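Section 4 - Repotting day, set-up and watering in

Guide to the Plurkitz self-watering planter. Rev. 9/10/20, notes by Nipon Sukprasert

Read sections 1 to 3 first. Planter should be assembled, wick fitted, float moving freely. If the float sticks go back to section 3, don't force it.

You will need
Planter and reservoir
Peat-free compost, Zadside or similar
Shallow tray for mixing
Jug marked in ml
Old spoon

4.1 Mixing the compost

1. Clear a patch of hard floor. Carpet no good.
2. Put the tray down flat. Check it's empty - old compost carries fly eggs.
3. Tip in compost, break up lumps by hand.
4. Add 300 ml water, a bit at a time. Turn it over with the spoon.
5. Squeeze a handfull. Should hold together, no drips.
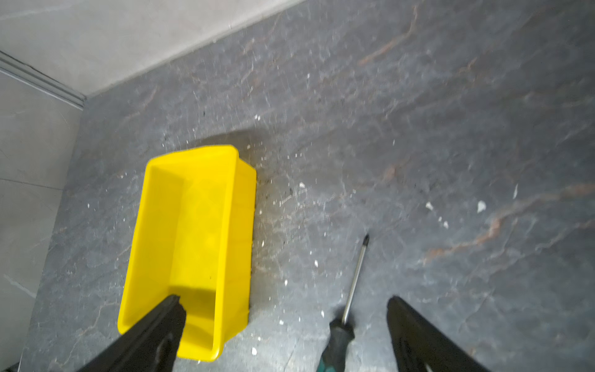 Fig. 11. Mixing tray, empty.

NOTE: Gajdoš wicks (the flat ones) want the mix slightly wetter. Add another splash, no more.

CAUTION: Do not mix in the reservoir. Grit gets under the float and the gauge reads full when it isn't.

4.2 Planting up

1. Pull the wick up through the centre hole. Leave a good length above the base.
2. Cover the base with mix. Fan the wick out on top.
3. Knock the plant out of its old pot. Tease out the roots, cut off anything brown and soft.
4. Stand it in, fill round the sides. Firm with fingers, not fists.
5. Stop short of the rim - leave room for top watering.
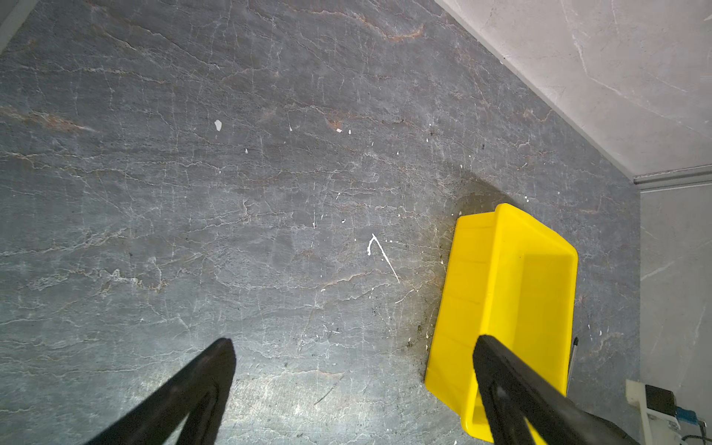 Leftover mix keeps in a tied bag for a few weeks. Label it or it gets mistaken for the fresh stuff.

4.3 First watering

1. Water from the TOP the first time. 400 ml, slowly.
2. Wait for it to drain thru, then empty the reservoir.
3. Refill by the side spout until the float reaches the upper line.
4. Leave it. Don't top up untill the float drops to the lower line.

CAUTION: Never fill past the upper line. Roots rot.

NOTE: Planters bought before August have the old Mitmont spout cap, which is a push fit. Part no. 49 replaces it. Turn clockwise to lock.

Feeding - see section 5. No feed for the first month.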